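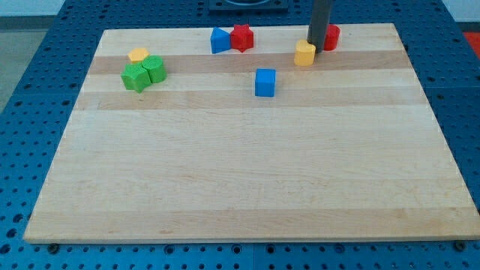

Fig. 1. Shape blocks on the maple board, blue perforated table underneath.

Handout 4 – Solids, faces, and sorting
Hands-on Math for Early Grades, summer session
Instructor: Everett Calloway

Bring this sheet both times. We never got through it in one sitting last June.

Terms we'll use

Prism: two matching flat ends, straight sides between. Named for the shape of the end. Triangle end, triangular prism. Star end, star prism (kids love that one, let them say it).
Cylinder: same idea, round ends. Not a prism in most textbooks becuase the ends aren't polygons. Expect an argument.
Cube: six square faces, all alike. Also a prism. Expect a bigger argument.
Face / edge / corner: "vertex" from second grade on. With the little ones, corner is fine.

Look at Fig. 1 before reading on. Jot down how you'd put the blocks into groups. One minute, no talking.

Ways people usually sort

By color. Nearly always first. Yellow hexagonal prism goes with the yellow cylinder, blue cube with the blue triangular prism, red star with the red cylinder. Fine, but the child hasn't had to think about shape yet. Ask "is there another way?" and then wait. Really wait.

By rolls / doesn't roll. Cylinders in one pile, cube in the other. Good for kindergarten. They test it, noisy, put a towel down.

By the end face. Harder. Six sides on the hexagon, three on the triangle, four on the cube. Star is the tricky one – five points but ten sides. Adults get this wrong too. Have them run a finger around the outline and say a number at each side.

By how it's resting. The triangular prism in the figure is lying on a rectangular face. So which faces are the ends? Stand it up on a triangle and ask if it is still the same shape. Many five-year-olds will say no. Don't correct, turn it slowly and ask again.

Surface is not shape

One green cylinder in Fig. 1 has a textured top. Children will sort by "bumpy" if you let them. Let them, once. Then talk about what changes the shape and what doesn't: color no, texture no (for our purposes), number of sides yes.

Why the board

Plain wood, big enough to spread out on, and the edge stops runaways. Trays with pictures printed on them are a distraction. The tan bands are handy too, use one as a dividing line: "prisms on this side of the stripe, everything else on that side."

From the reading (Olteanu packet, p. 40)

Gheorghița Olteanu has pupils describe a block with hands behind their backs before seeing it. Try it in pairs. Words only, no color words. Write down the words your partner used, exactly as said. "Pointy" counts.

Formula reminder, for you and not for the kids: prism with n-sided ends has n + 2 faces, 3n edges, 2n vertices. Check with the cube, n = 4. Then do the star, n = 10. Twelve faces, thirty edges, twenty verticies. Count on a real one if you don't beleive it.

For next time
Write two sorting questions that can't be answered by color.
Read packet to p. 198, skip the section on nets.
Preda group brings the blocks back to the cabinet, sorted any way you like, label the bags.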